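Werkstatt | Küche | Haushalt | Ordnung | Kontakt

Ratgeber > Gemeinschaftswerkstatt Flandside > Greifer im Eigenbau

Diese Website verwendet Cookies. Mit der weiteren Nutzung erklären Sie sich damit einverstanden.

Handgeführter Greifer: Hinweise zu Aufbau und Probebetrieb

Die folgenden Hinweise richten sich an Mitglieder der Gemeinschaftswerkstatt, die den Greifer nach den Unterlagen von Leif Backlund nachbauen. Sie ersetzen nicht die Einweisung an den Maschinen. Stand: 2. September 2024.

Platten verschrauben

Beide Seitenplatten sind zunächst nur lose anzusetzen. Erst wenn die Finger parallel stehen und sich ohne Widerstand schließen lassen, werden die Schrauben über Kreuz angezogen. Ein Akkuschrauber ist hierfür nicht zulässig – die Gewinde im Kunststoff reißen leicht aus. Ersatzschrauben liegen im Fach 18 des Mekness-Schranks.

Greifprobe mit Leergut

Für die erste Probe eignen sich leichte Kunststoffflaschen mit Schraubverschluss. Die Flasche wird aufrecht zwischen die Finger genommen und knapp über der Tischfläche gehalten. Das gerippte Polster soll hinter dem unteren Teil der Flasche liegen. Glasbehälter sind erst nach Freigabe durch Marit Solheim zu verwenden. 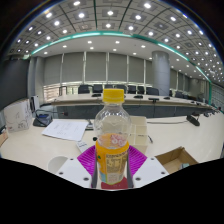 Wiederholung und Protokoll

Jede Probe ist 3 Mal mit demselben Gegenstand auszuführen. Rutscht dieser nach, wird zuerst die Stellung der Finger geprüft und danach die Vorspannung erhöht. Abweichungen sind im Protokoll von Vidar Kristiansen einzutragen, auch dann, wenn sie geringfügig erscheinen.

Reinigung

Die Rillen des Polsters werden mit einer weichen Bürste und lauwarmem Wasser gereinigt. Lösungsmittel greifen das Material an. Klebereste von Etiketten lassen sich mit etwas Speiseöl entfernen – anschließend ist gründlich mit Spülmittel nachzuwischen.

Aufbewahrung

Der Greifer ist mit geöffneten Fingern abzulegen. Fragen zur Materialausgabe beantwortet Thabiso Radebe.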